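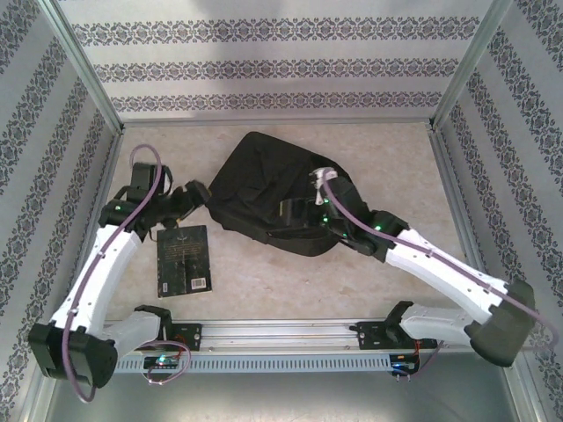 I want to say a good word for the spine. The long thin side of a book or a movie case gets a strip of ink and a title turned on its side, and it does more work in my house than any cover ever has. I have over 60 feet of shelf now, and nearly everything I know about what I own, I know from the side.

I got this way in 2019, when the used bookshop in Kellbridge closed and sold off its stock by the boxful. I came home with 16 boxes. For weeks they sat in the hall, packed spine up, and every time I walked past I read a few. That was how I met half of those books! By the time they reached a shelf I had favorites I hadn't opened.

A cover is trying to sell you something. It has a face on it, or a sunset, and a line of praise from a newspaper. The spine only has room for a name, so somebody had to decide how large the letters should be and whether they'd still read from across a room. Good designers love this problem and you can tell. Give me plain white capitals with serifs on a dark ground and I'll find it at six in the morning without my glasses.
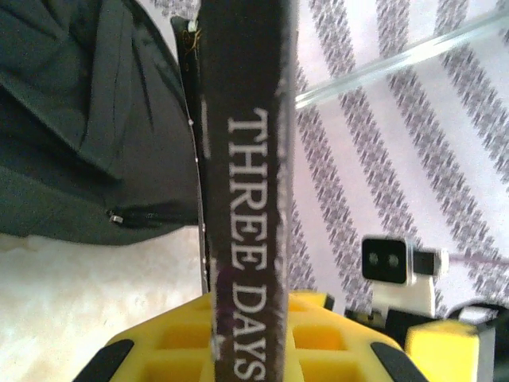
THREE DAYS, top to bottom, the way I like it.

And the direction matters. Most English-language spines run downward, so you tip your head to the right and go along the row. Plenty of European ones run upward. I keep both on the same shelves and my neck gets a fair workout, and I wouldn't separate them for anything. There's a small press in Vorkuvstead that prints its titles straight across, one short word stacked on the next, and I've bought eight of their books mostly for that (the one on canal locks is wonderful, by the way).

Wear is part of it too. Scuffs collect on the edges, where fingers go. My most borrowed books have pale corners and a crease down the middle of the title, and I can pick them out before I've read a letter. People wrap theirs in clear film to stop this happening – I understand the urge, and I did it for a while with the older paperbacks. Then I took it all off again. The shine made the titles harder to read under a lamp.

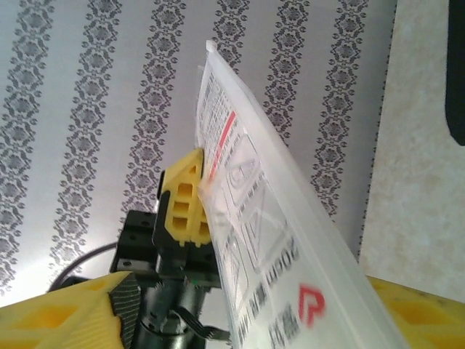 Pathak wrote in after my last piece to say that I had this wrong, that film keeps sunlight and sticky hands off a book you can't replace, and that a little glare is a fair price for a title your grandchildren can still make out. I've thought about that a lot. I still want mine bare, but I've moved the oldest ones away from the window, and the shelf by the stairs looks terrific with them on it.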